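Do weighted blankets or "cooling" bedspreads do anything?

Pouran Zarei
Drilstead wants 97 dollars for a cooling bedspread. I have a plain plaid one and I sleep hot. Is there anything to this, or is it just a thin cover with a fancy tag?

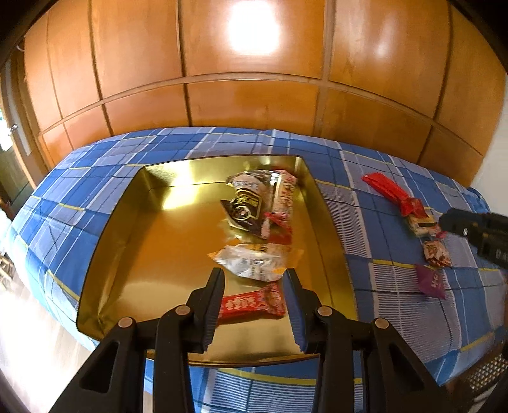

Tsutomu Kuroda
Thin cover, fancy tag. I bought the Danolent one in January and it felt cool for 12 minutes. Then it felt like a bedspread. Try cotton sheets and a fan before you spend anything. I'd also ignore the reviews on the store's own site. 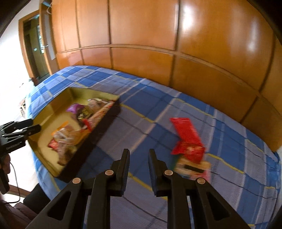

Does washing ruin the cooling finish? Mine felt the same before and after, so I doubt there was much finish to ruin.

Abbas Hosseinzadeh
I like mine. Didn't pay full price though.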